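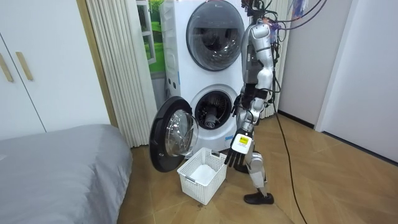
Laundry task, student project log, January 2024. Goal for the term: get the humanoid to unload the lower drum into the basket with no operator input. Thread.

1/ Task is split into 4 stages: approach, reach into drum, grasp, release over basket. Each stage gets its own success check. Lorenz Ortner wrote the checks, I run the trials.

2/ Test item is one piece of dark gray fabric. Dark cloth inside a dark drum is bad for depth. We get holes in the point cloud right where the grasp should go. Raising exposure helps a bit and blows out the white door rim.

3/ Controller timeout was 2000 ms. Too short for the reach, the wrist has to clear the rubber seal first. Now 3000 ms. Logged 19 reaches with the new value, no timeouts.

4/ Grasp is still the weak stage. Fingers close on one layer and the rest of the cloth stays put. Dennis Massawe suggests pressing into the fabric before closing. Trying that next.

5/ Basket pose is hard-coded for now. If it moves a hand's width, release misses. Marker tracking is on the list for February.

6/ Code is in the Sadell repo, branch "drum-reach". Readme is out of date, use the config file. Anyone in the Lukumay section who has working cloth segmentation, please message me.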